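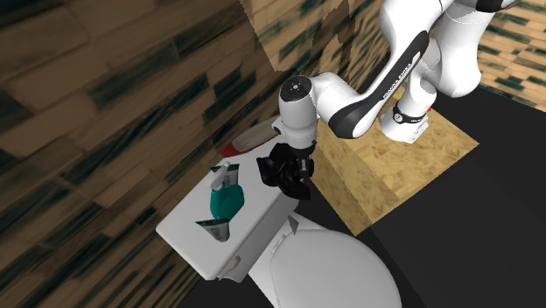
Why does one person get to tell everyone else in the Assembly to be quiet, a reader in Tuddale asked us, and is that fair when they were all elected in the same way?

The Speaker and the Assembly

The Tirkora Assembly has 59 members. Each one is chosen by the people of one area to speak for them. When so many people want to talk about the same subject, somebody must decide who goes first. In the Assembly, that person is called the Speaker.

Despite the name, the Speaker says less in debates than most other members. The Speaker calls members by name when it is their turn, and reminds them of the rules if they interrupt or are rude.

How is the Speaker chosen?

After every election, the members hold a secret vote. Any member may stand, as long as 17 others sign a form in support. The winner leaves his or her political party and must treat all sides equally.

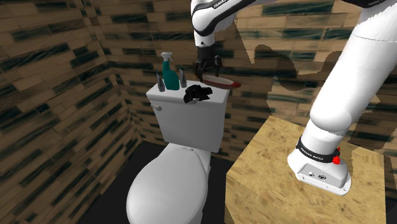
A robotic arm above a white toilet, shown in a computer-made picture.

Does the Speaker vote?

Usually the Speaker does not vote. If there is a tie, the Speaker has one extra vote, known as a casting vote. By custom it is used to keep things as they are, so that a new law passes only when more members want it than do not.

What happens if a member breaks the rules?

First, the Speaker asks the member to stop. A member who carries on may be told to leave the chamber for the rest of the day. For serious matters, the whole Assembly can vote to send the member away for longer.

Can I watch a debate?

Yes. The public gallery has 100 seats and entry is free. Children under 12 must come with an adult. School groups from Vakero and Ondieki should book through the Education Office before the end of October.

Words to know

Chamber: the room where members meet.
Debate: an organised discussion with rules.
Casting vote: a vote used to settle a tie.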